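# First time with a table in the artist alley — how much stock do I bring?

**inkpot_moth** · August 2021

Hi all! I finally got a half table at Bosthorpe Comic Fest (I've been on the waitlist forever) and I'm equal parts thrilled and terrified. I draw a little space-opera webcomic called Gatano, and I'll have prints, stickers and the first collected book. They're expecting 3,000 people. I have no idea how many books to order, and I'm sharing with a friend who makes jewelry, so there isn't much room.

**Cisneros Prints & Pins**

Oh, congratulations! Please don't order by attendance, you'll scare yourself silly. My first year I hauled in 278 prints and hauled most of them home again — my back still remembers. Bring 7 designs at most, a small stack of each, and put your book front and center on a stand. Have plenty of small bills, and a card reader that's charged the night before. And do eat lunch!

**dadex_fan**

bring a tablecloth, the tables are ugly

**papermoonpress**

I'd second the small stacks, and I'd add one thing for you two sharing: lay everything out at home first. Tape off your half on the kitchen table and move things around until you can reach your cash box without knocking over the earrings. We took 2 evenings over ours in April and it was worth every minute.

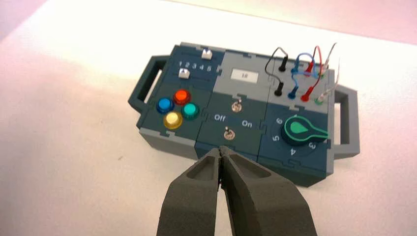 *Task board with carrying handles, on a pale tabletop*

Put your prices on everything, too. Shy people won't ask, and they're often the ones who want the book most.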